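Chapter 5
Grasp Planning for Thin Objects

Subscribe to the Wistlow Press newsletter for new chapters and errata. You can unsubscribe at any time. By continuing to browse you accept our use of cookies. [Accept] [Manage settings]

Hussam Nseir

The planners of the previous chapter treated an object as a solid with a center and a pair of opposing faces. Given a box or a can, such a planner samples points on the surface, keeps the pairs whose normals are nearly opposed, and ranks them by distance from the center of mass. The method works well when the object is thick compared with the error in the depth data. A plate is not thick. Its two faces lie a few millimeters apart, the faces are curved, and a depth sensor looking along the edge may return no points on it at all. This chapter develops a planner for such objects.

We use the word thin in a relative sense. Let t be the thickness of the object where the fingers close, and let e be the standard deviation of the depth error at working distance. An object is thin if t is less than 2e. Under this definition the same plate can be thin for one sensor and ordinary for another, and a planner should take e as an input and not as a fixed constant.

5.1 Three sources of error

The first source is perception. When a plate stands on its edge, one face is well lit and well measured and the other is hidden. Point pairs cannot be sampled from a face that was never seen. The Cirkix segmentation module used in this book returns a mask and a partial point cloud for each instance. Where one plate hides part of another, the mask of the rear plate may be a narrow crescent, and a circle fitted to a crescent is poorly constrained along one direction. The fit must therefore report its covariance together with its parameters.

The second source is calibration. The transform from the head camera to each wrist is estimated once and then assumed to hold. A rotation error that moves a fingertip by the thickness of a rim is harmless when picking up a box. With a plate it places both fingers on the same side.

The third source is contact. A parallel gripper closes both fingers at the same rate. If the rim is not centered between them, one finger arrives first and pushes. A plate on its edge has little resistance to tipping, so it rotates away from the finger until the second finger meets it or until it falls. The planner of Chapter 4 has no term for this motion.

5.2 The rim frame

All of the planning in this chapter is carried out in a coordinate frame attached to the rim. The origin is a point on the fitted circle. The x axis is tangent to the rim, the y axis points outward along the radius, and the z axis is normal to the plane of the plate. A candidate grasp is then described by three numbers: the angle of the origin around the rim, the insertion depth along negative y, and the tilt of the closing direction away from z.

This choice has two advantages. The search space is small enough to sample on a grid, and the errors separate. Uncertainty in the circle radius affects only insertion depth. Uncertainty in the plane of the plate affects only tilt and centering. The Deltis planner stores a cost for each and adds them, with weights set in its configuration file.

For a plate standing on a table, part of the rim is unavailable. Candidates whose finger volumes intersect the tabletop are discarded before scoring. Candidates whose fingers would enter the volume of a neighboring plate are kept but penalized, as the neighbor's position is itself uncertain and a hard test would reject grasps that are feasible. In the worked case at the end of this chapter, 526 candidates are generated and 305 remain after the tabletop test.

5.3 Closing under feedback

The planned grasp is a starting pose. From there the controller closes slowly while watching finger effort. If effort rises on one side first, the wrist is moved along z toward that side until the efforts match, and closing resumes. The Haddadin form of this loop, given in Section 5.6, requires only motor current and no tactile sensor. Its gain must be low enough that the wrist does not chase noise and high enough that the plate is not tipped before the correction takes effect. 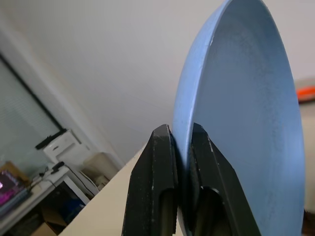
Wrist and head views, light blue plate on edge.

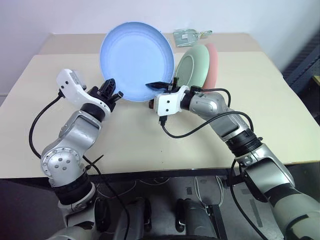 Why is the closing direction expressed in the rim frame and not in the wrist frame?

The rim frame is fixed to the object, so a candidate remains valid when the arm approaches from a different side or when the other arm is assigned to the grasp. The conversion to a wrist pose is made once, after scoring, when the inverse kinematics solver is called. If no solution exists, the planner moves to the next candidate on the list and the scores already computed can be kept.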